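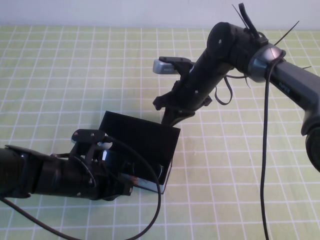

4.2 Changing a station from hand work to paired-arm work

This section covers the Hamedano paired-arm station once the arms have been bolted down and the controller has passed its first start. It is written for the cell lead and for the people who packed or sorted at the bench before the change. Read section 4.1 first if the bench has not been levelled. In normal running the left arm holds an open-topped box tilted, with the opening facing up and towards the back of the table, and the right arm works from above with its gripper pointing down. The gridded top is used in steps 3 to 6 for setting positions by eye before the fine adjustment is made on the panel.

Who does what

The operator no longer fills boxes by hand during a run. The operator loads stock, clears stops, checks finished boxes and signs the shift sheet. The cell lead sets positions and is the only person who may change speed. Maintenance staff look after cables, screws and gripper parts. One person may hold two of these roles if trained for both, but the roles must be written on the shift sheet before the arms are switched on.

Before you start

1. Turn the main switch off and fit your own padlock. Each person working inside the marked floor area fits a separate lock.
2. Clear the table of tools, gloves and paper.
3. Check that the grid lines can be read over the whole working area. Clean the top with a damp cloth if they cannot. Do not use solvent.
4. Check every cable by hand from the gripper back to the base. A cable loop must be long enough for the wrist to turn fully and must not catch on the box, the fingers or the other arm.
5. Trim cable tie tails flush. Long tails scratch hands during cleaning and can snag a sleeve.

CAUTION: Do not shorten a cable loop by adding a second tie at the wrist. The cable will be pulled tight when the gripper turns and may fail inside its cover, where the damage cannot be seen.

Setting the hand-over position

1. Remove all locks and switch on. The panel shows HOLD.
2. Select the left arm and set the speed to 8 per cent.
3. Place an empty box in the left gripper and close the fingers with the panel key. Keep your free hand off the table.
4. Bring the left arm in low, close to level, until the box stands over the marked squares for your station. Sornberg and Wemar trays use different squares; see the table in appendix C.
5. Tilt the box until the opening faces the back of the table. Save as position A.
6. Select the right arm. Lower the gripper until the lowest finger is just above the far corner of the box. Save as position B.
7. Raise the right arm by 116 mm and save as position C. All moves into and out of the box must pass through C.
8. Run the path with both grippers empty, then with a box and no stock. Complete 8 cycles without a stop before loading any stock.

NOTE: If the box slips in the left gripper, do not raise the grip force above 230 on the panel scale. Check the finger pads for dust first. Thin-walled boxes bend at higher settings and will then jam on the outfeed.

WARNING: An arm that is standing still may be waiting for the other arm. Never reach between the two grippers while the panel shows RUN or WAIT.

Changes to the working day

The station sets its own pace, so the hourly box count must not be used to judge the person on shift. Record stops and their causes instead. At the Dong site, where the station replaced a two-person packing bench, the cell lead Thitima Chantharasri moved one operator to loading and the other to box checks, with a change-over at each break. This is the recommended pattern. Box checks done by one person for a full shift led to missed faults in the August trial.

Operators who have packed by hand should be present when positions A to C are set. They know which stock tips, rolls or sticks together, and these points belong in the stock notes kept on the panel. Guoqing Dai's notes from the trial are loaded at the factory – they can be edited but should not be deleted.

Hand packing remains the fallback. Keep one bench ready within reach of the same stock racks, and let each operator spend at least one period a week on it. If the station is down for longer than a break, move to hand packing and do not wait for the repair.

After any stop

1. Press HOLD and read the message before touching anything.
2. Move the right arm to C from the panel. If it will not move, switch off, fit your lock and call maintenance.
3. Remove the box and check its contents by hand.
4. Write the message number and the time on the shift sheet.
5. Restart at 8 per cent for one cycle, then return to the set speed.

Text revised May 22, 2023. Corrections to Cuiping Cao, manuals desk.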